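Gutance Tabletop Arm Kit: Review for the Lerkutwood Fund
Second progress report
2025-03-13

Prepared by Joonas Saarinen

Dear friends at the Fund,

Thank you first of all for your patience with the gap between my last letter and this one. I had hoped to write as soon as the kit was unpacked, and then I thought I would wait until it was running, and then until it was running well, and you can see where that kind of thinking gets a person! I do have plenty to tell you now, and most of it is good.

You will remember that the grant was to find out whether the Gutance kit is a sensible purchase for the seven learning workshops you support, and whether the people who run those workshops (who are teachers and woodworkers and retired machinists, very few of them programmers) could live with it day to day. I said I would judge it on setup, on how it handles small objects, on its lesson materials and on what happens when you need help. I'll take them in that order, though I wander a little.

Setup

The kit comes in two boxes, and the second one turned up three days after the first, which gave me time to read the manual properly for once in my life. The manual is decent. The drawings are large and clear, the screws come in labeled bags, and the only place I got truly stuck was the page on fastening the base, where the text talks about one set of bolts and the drawing shows another. I went with the drawing and all was well. From opening the second box to the first movement of the arm took me an afternoon, with a long coffee in the middle.

The Irkidum software was a different matter. It wanted an update before it would do anything, and the update wanted an account, and the account wanted a confirmation message that went to my junk folder. None of this is hard, but I can picture one of our workshop leaders giving up right there with a room full of twelve-year-olds waiting. I would like us to write our own two-page starting guide, and I have already begun a draft.

Handling small objects

The exercises that interest me most are the sorting ones, done with colored shape blocks on a wooden board. I like them very much. A child can understand the task at a glance, an adult doesn't feel talked down to, and when it goes wrong everyone in the room can see that it went wrong and will happily offer an opinion as to why.
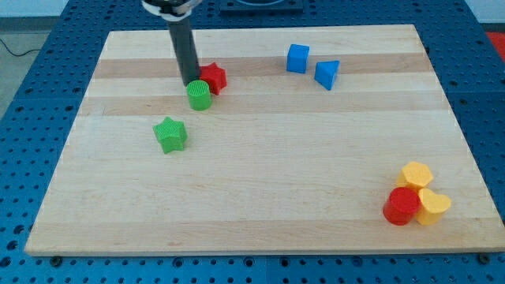 I ran 106 trials of the basic pick exercise, spread over several weeks so that I wasn't simply testing my own mood. In each one the arm was asked to go to a chosen block, pick it up and set it down at a marked spot. It managed 75 of them without any help from me. The rest were a mixed bag: a fair number were bad grips on the pointed shapes, a few were blocks nudged over by a neighbor, and a few, I'm sorry to say, were my own fault for skipping the calibration step when I was in a hurry.

I should say plainly that the result is lower than I expected from the sales material. It did get better as I learned to leave more space between the blocks, and the later trials went noticeably more smoothly than the early ones. For a teaching tool I am not too troubled by it. For anybody hoping to use the arm for real production work, I would tell them to look elsewhere.

Lesson materials

There is a booklet of exercises, and it starts beautifully. The first several are short, friendly and well tested. Toward the back it thins out, and the last few read as though someone was hurrying to catch a train. I tried the whole thing out with a small group at the Butt workshop, and they sailed through the front half in one morning and then began inventing their own tasks, several of which were better than the printed ones. With their permission I have written these down, and I'd love to add them to our starting guide.

Help and repairs

I wrote to the help desk three times. Two of the answers came the next day and solved the problem. The third took nine days and was, I think, meant for some other customer, but they apologized nicely when I pointed it out and sent the right one within the hour. A replacement cable arrived free of charge. Spare fingers for the gripper are sold separately, and I would advise every workshop to keep a set in the drawer.

Money

Spending is within the budget you approved. I have $300 left on the equipment line, and with your agreement I would like to put it toward spare parts and the printing of the guide. The travel line is nearly untouched, as Butt is a short drive and they insisted on feeding me.

What comes next

Between now and July I plan to finish the guide, repeat the pick trials using wider spacing from the start, and lend the kit to one workshop leader who has never touched a robot, with strict orders to myself to stay away and not hover. That last one will be the hardest for me, I suspect. My leaning today is that the kit is worth buying for two or three of the workshops, the ones with someone on hand who enjoys tinkering, and that the others should wait until we've seen how the loan goes.

If any of you would like to come by and try the arm for yourselves, please do. Just give me a day's notice so I can run the calibration and clear a second chair.

With warm thanks,
Joonas Saarinen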